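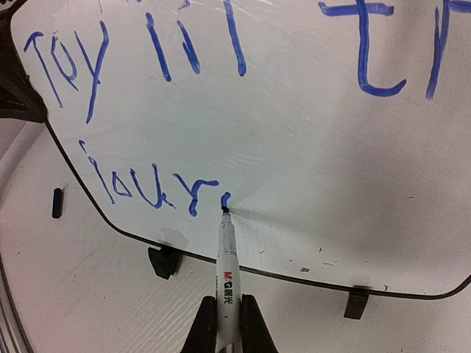 Wrist view, marker on the board, spelling as legible as it gets.

Cletia Help > Arms and Grippers > Fingers

Stock wedge fingers or soft pads for holding a marker?

penlift_pending
I have two arms on a rail and a small whiteboard, and I'm comparing fingers for a handwriting test. With the stock wedge fingers the arm writes "Toy" like a doctor in a hurry. The Custine pads grip better, but then the marker leans a little more with every stroke. Same controller, same grip force. Which one do I blame?
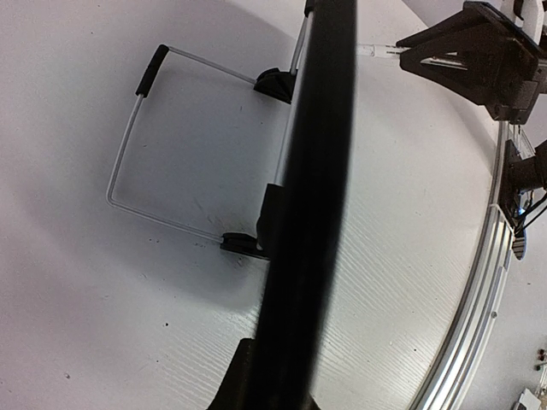
I also tried both sets on thinner, slicker stuff, and the pads won easily. That should settle it, except the job is writing.

slowaxis
Blame the pads for the lean. They squish under side load, and a pen is nothing but side load. I went back to hard fingers, cut a shallow V in each and stuck on a strip of thin rubber. My letters are still ugly, but the same ugly every time, so I can correct for it.
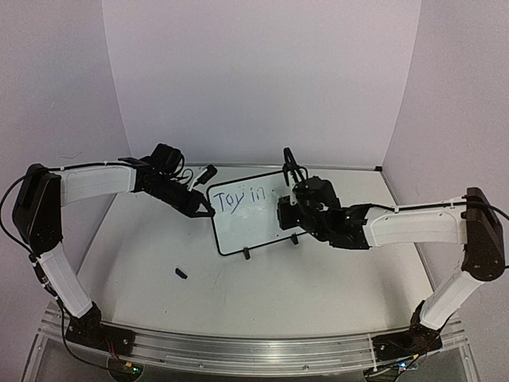
Check the board too. If it gives when the tip pushes, no finger will save you. Clamp it, draw 100 short lines with each set, and compare the last 3 with the first 3.

gantry_goblin
just get the Aravena gripper. havent tried it with pens but its great

Last updated May 2, 2026
Contact | © Cletia Help | Back to top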